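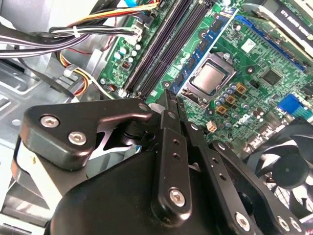 Informe de avance, noviembre
Proyecto Tremska: tareas de taller con brazo robótico
Para: Lorna Haldane
De: Toshio Hamada, taller de Rivadeneira

Lorna, va rápido porque el cierre es hoy a las 18:00. Lo largo, en el anexo que mando aparte.

Dónde estamos

Seguimos con el banco de reacondicionado de PC de sobremesa. Tarea del mes: memoria. Llevar la pinza hasta las ranuras, abrir pestillos, sacar módulo, poner módulo. De 19 intentos completos, 11 buenos. El mes pasado no llegábamos ni a la mitad, así que contentos, pero no es para enseñarlo a un cliente todavia.

Lo que falla

- Los cables de alimentación. Con el mazo de cables bien recogido con brida, va. Si cuelga alguno sobre la placa, la pinza se engancha o se para. Un técnico lo aparta con el dorso de la mano sin pensarlo.
- Fuerza al insertar. Aprieta bien de un lado y deja el otro a medias. Dos módulos dañados, ya repuestos con cargo a consumibles.
- Los brillos. La chapa clara del chasis y la tapa metálica del procesador confunden a la visión cuando entra sol por la tarde. Probamos con la persiana bajada y mejora bastante.
- Sitio. Entre las ranuras y la carcasa queda poco margen para los dedos. Pedidas puntas más finas a Riltavell, sin fecha.

Lo que va bien

Localizar las ranuras. Soltar pestillos, casi siempre a la primera. Y vuelve sola a posición segura cuando nota resistencia, eso en verano no lo hacía.

¿Puede ya hacer el trabajo?

Pregunta de tu correo. Respuesta corta: no sin alguien al lado. Un operario cambia la memoria y de paso mira el polvo del ventilador, ve un condensador hinchado, aprieta un conector flojo. La máquina hace lo suyo y nada más, y más despacio. Para lotes del mismo modelo, caja ya abierta y cables recogidos, le veo uso el año que viene. Para el mezclado que llega de Prekstead, no.

Gasto

Dentro de lo previsto salvo lo de los módulos. Horas de técnico algo por encima, detalle en el anexo.

Siguiente

Puntas nuevas en cuanto lleguen. Repetir la serie con cables sin recoger, a ver cuánto baja. Tarjetas gráficas lo dejo para despues, el anclaje trae otros problemas.

Necesito de ti: visto bueno para comprar 2 chasis más de pruebas y confirmar si la visita sigue en pie.

Toshio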